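Progress report to the Selach fund, household chores project
October 23, 2018

Hi all,

You asked for something shorter than the January report and with fewer charts, so I'm writing this one the way I'd tell it to you over coffee. The big question you gave us money for was whether a machine can do ordinary chores yet, at home or on a shop floor. My answer today is "a few of them, slowly, if you set things up nicely first." That's a better answer than I had in January, when it was pretty much no!

Since then we've collected 1,024 demonstrations of people doing chores with the hand-held grippers. Of those, 516 are good enough to learn from. I know that looks like a lot of waste, and it bugged me too. Most of the rejects are from the early weeks, when we were all moving too fast and the tracking kept losing the marker. We slow down now, and the keep rate has gotten a lot better.

Here's where the chores stand. Putting cups on a shelf is in good shape – the arm did 50 in a row at Partington with no drops, and I may have yelled a little. Folding hand towels is so-so. It gets the first fold nearly every time and then makes a mess of the second, usually by grabbing both layers when it only wants one. Restocking small boxes (the Ridthorpe shop job) works when the boxes are all the same size and falls apart when they aren't. We haven't touched dishes with food on them and I don't want to promise that for this grant.

Speed is still the weak spot. A towel that takes me 10 seconds takes the arm long enough that I go and answer email. The Ridthorpe people were very nice about this, but they did say they'd want it a whole lot quicker before they let it near a real aisle.

On the collecting side, we've mostly moved to working with a gripper in each hand, and I wish we'd done it sooner. So many chores need one hand to hold and the other to do something!
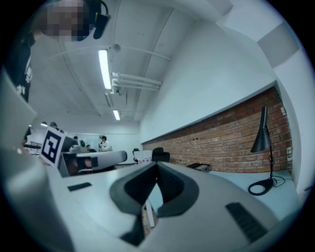
It does tire your wrists, so we keep the sessions short and swap people in and out. The upside is that more people means more styles of doing the same thing, and the towel results went up a bit once we mixed them all together.

Money is fine. We're a little under on travel and a little over on replacement fingertips, which wear out faster than Jaditz told us they would. I'd like to move some of the travel money over to cover that – please let me know if you need a form for it.

Next up is the second towel fold, then mixed box sizes, then a return visit to Ridthorpe with the faster settings. If any of you want to come along for that one, tell me soon so I can get you on the visitor list.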